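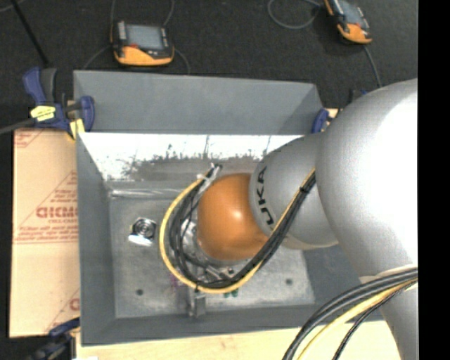 Trimura bin set, read me first

Hello, and thanks for downloading. I put this set together because I wanted a pile of bin picking recordings that look like the messy cells I've worked in, and the ones I could find were all a bit too clean for my taste. If you only read one bit, read the part on splits, as that's where I've seen people go wrong (me included!).

What you get

There are 500 recorded runs. In each one a person drives a KUKA arm by remote control, reaches into a grey bin and goes after small parts lying on the floor of it. I did most of the driving myself and I'm not equally good on all days, so expect some runs that are smooth and some where I dither above a part for ages before making up my mind. I've left the dithering in. If you want it gone, the trimming script takes a speed limit and will cut the slow stretches for you — start with a gentle setting, as it's easy to chop off the careful bit just before a grasp.

Each run has its own folder with the video, the joint positions, the driver's commands and a short text note. The notes are mine, typed straight after the run, and the spelling is what it is.

How the runs were made

The driver watches the bin from the side and steers with a hand controller. The Clanero package turns hand motion into arm motion, with a scale you can change on the fly. I kept the scale low inside the bin and higher above it, and the current value is saved with every command, so please read it before you try to replay anything. Ignoring it gives you an arm that thinks the bin is three times as deep.

The cables by the wrist move a lot when the last joint turns, and they can get between the camera and the part. I thought about leaving those runs out, then decided that a model which falls over when a cable swings past isn't much use to me. They're tagged "covered" in the notes.

Splits

Use 93 runs for testing and leave them alone until the end. The list is in test.txt. Please don't shuffle everything and cut your own, as many runs were recorded back to back with the parts hardly moved, and you'll end up testing on near copies of what you trained on. My first scores were lovely for just this reason.

Failed runs

153 of the runs end without a part being lifted. They're marked in the notes with "no lift", and I'd keep them if you're training anything that has to spot its own mistakes. For plain copying of the driver, leave them out.

Things I know are wrong

The clock on the command log drifts a little against the video in the longest runs. There's a fix in the tools folder, called Lại, which lines the two up again using the first big arm movement. It copes well unless the run starts with me sitting still.

Gripper force is missing from the early folders. I forgot to switch it on. Sorry!

Loading it

The Brokent reader opens everything in one go, or you can read the folders by hand, as it's all plain files. Give it a fair bit of memory if you want the video as well.

Last changed 15 March 2021. If you find a broken folder, send me its name and I'll put it right in the next upload.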